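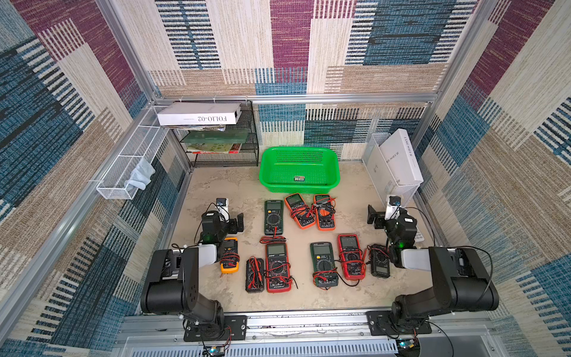

Can it cope with the leads, one tool rental manager wrote to ask us, or do I still have to pay somebody to untangle everything first?

I've had that question in my inbox more than any other since we started showing Koner to people, so it gets to go first in our announcement. You don't have to untangle anything first. Meters can go down on the floor of the cell with their red and black test leads coiled, looped or draped over the meter next door, and the two arms work on them from there.

Tools > Bench Automation > Koner > News

BARROS, May – We're Broltex, and I'm very happy to say that Koner, our two-arm bench kit for handling returned test gear, is now open for orders!

The kit is a pair of black arms on the front rail of an aluminum-framed cell, each with its own gripper and a small camera at the wrist. You load the floor with multimeters, pick a job on the screen, and the arms start moving meters into a basket. A green light on each wrist tells you the arm is powered and ready (yes, we tried a buzzer, and we all hated it by lunchtime).

We built it for rental counters, school labs and repair shops, where gear comes back in every color and size and never wound up the way it went out. The first shop to run one was the Vekelberg depot, which kept it for 6 weeks on the returns bench. They asked for two changes and got both – a slower closing speed on the grippers for slim meters, and a pause button you can reach without leaning over the rail. Their other request, a bigger cell, is still on my desk.

Koner rents for $384 a month, with both arms, the cameras, the cell and phone support included. Setup takes one morning and we do it with you. Wall panels can be swapped for whatever pattern you like, and you're welcome to keep your own racks and baskets inside as long as the arms can swing clear of them. It won't test or calibrate your meters, so please hang on to the person who does that.

We have 17 kits in the first batch, and delivery is 7 weeks from the day you order. If you'd like to try before you rent, box up some of your messiest returns and bring them to our Barros workshop. The demo cell is running every morning until noon, and there's usually coffee.

Orders and demo visits: ask for the Koner desk at Broltex, Barros.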